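My all-time Guérin Cup, round two

May 15, 2020

So with no hockey on I've carried on with my daft little tournament, where every Brerkar side since the club began gets thrown into a simulator and plays best of seven against another one. I use Mindex for it, which is ancient and crashes if you look at it funny, but it's free and I know where all the buttons are.

Round two gave me the tie I'd been dreading – the team I grew up watching against the team my uncle never shuts up about. I wanted my lot to win, obviously. They lost in six.

Florian Lefèvre was the problem. He scored in each of the first four games and set up the overtime winner in the fifth, and my poor defence (slow in real life, even slower in Mindex) couldn't get near him. I did think about swapping the goalie for game six, but my own rules say no fiddling once the series starts, so I left him in and he let in three before the first interval. Lovely.

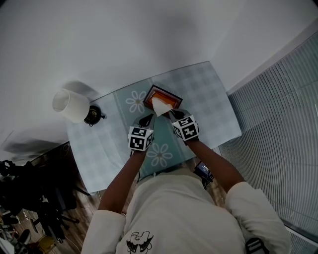

The other half of the draw was kinder. Abimbola Shehu's Grurar side swept theirs without much fuss, and she only went and picked them out of a hat! She emailed me her line changes before every game all the same, with reasons, and I have to admit the third line was much better for it.

A few of you asked about crowds. Mindex makes up an attendance for each match and I've been jotting them down. The lowest so far is 1531, for a game two that finished 1-0 and deserved fewer. The best was 3961 for that overtime one, which sounds right for the old rink on a good night – I remember it being packed to the doors, though I was small and everything looked packed.

Semi-finals next. I've got Lefèvre's bunch down to go all the way, but I said that about my own team as well, so don't put money on it. If you want to look after one of the sides left in, leave a comment and I'll send you the roster.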